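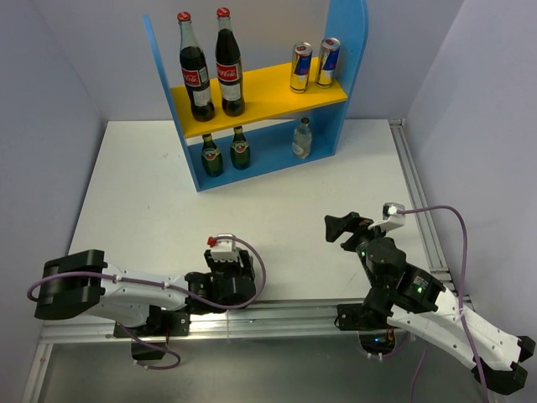

Mirjam Mertens wanted to know why anyone would start with bottles. Boxes would be so much easier, she said, and she said it loudly enough that the people at the back of the hall at Ollholm started laughing and then, one after another, nodding.

It was a fair thing to ask, and it set the tone for the whole open day on March 15, 2025. Visitors had been told to interrupt, and wow, did they. The robotics workshop at Ollholm opens its doors once a year, and this time the spotlight was on shelf work: two arms, one small shelf, and drinks that have to be picked up and put down again without a mess.

Fenna Vandenberghe, who ran the demonstrations, loved the question. Boxes have flat sides, she answered, and a gripper can be a little off and still get a decent hold. A bottle is round, it gets thinner toward the top, and if you grab it in the wrong place it tips. Glass is slippery too. "If we can learn to handle a cola bottle politely, a cereal box is a holiday," she said.

The shelf has two levels, with a yellow board on top and a blue one underneath. Tall glass Coca-Cola bottles and slim Red Bull cans get the upper board, and shorter bottles, green ones and a clear one, go below. That lower level is where things get interesting, because the tops of the green bottles come close to the board over them. An arm can't just drop in from overhead. It has to come in from the front, low and level, and back out the same way.

Demonstrations ran in sessions of 12 minutes, with 8 of them spread over the day. The first was for the youngest visitors and was mostly a question round (can it open the bottle? can it throw the bottle? does it get tired?). Vandenberghe took every one of them seriously. No, it can't open the bottle yet. Yes, it could probably throw one, and no, she wasn't going to show them.

Later sessions went deeper. The project is called Netow, and its aim is to get two arms to share one small space without getting in each other's way. That sounds simple until you try it. When both arms want the same bottle, one has to wait, and the waiting arm also has to be somewhere sensible, out of the other one's path but close enough to be useful. The team has logged 3589 practice runs since last July, and Vandenberghe put the number up on the wall in huge print, right next to the coffee. She seemed to enjoy people stopping in front of it.

She was just as happy to talk about the runs that went badly. There was a whole stretch in the fall, she told the afternoon crowd, when the software kept treating the gap between two bottles as a bottle. The gripper would close with great care on nothing at all, lift it, and set it down again in exactly the right place. The hall adored this story. A man near the door asked for it a second time.

Visitors also got a turn themselves! In the side room, five people at a time could sit down with a pair of hand controllers and try to move a can from one end of a practice shelf to the other. It is much harder than it looks. Your own hands know how hard they are squeezing, and a controller tells you very little, so nearly everyone pinched too early or let go too late. The practice cans were plastic and had clearly been on the floor before. By mid-afternoon the line ran out into the hallway, and a few teenagers had gone around three times and were getting seriously good.

Two local businesses came along as guests. Van Loon, which stocks drinks for cafes and sports clubs, sent people from its warehouse, and they had plenty to say about how bottles behave in real life - labels peel, crates arrive sticky, and the same drink turns up in a slightly different bottle without any warning. Vandenberghe wrote a lot of that down. Gerier, a small company that makes shelving, wanted to know how much the angle of a shelf matters. Quite a bit, was the answer. A shelf that is turned a little changes every approach the arms have to make, so the team turns it on purpose between practice rounds.

And Mertens? She stayed for three sessions, tried the controllers, dropped her can twice and got it home on the third attempt, to real applause. She still thinks boxes would have been easier. She also asked whether the arms will ever be able to restock a fridge with the door swinging shut behind them, and Vandenberghe admitted that doors are on the list, some way down.

Admission was free, and the workshop plans to open again next spring. Schools that would like a separate morning visit can ask at the Ollholm front desk. Groups are kept small so that everyone gets time at the controllers, and younger children are welcome with an adult.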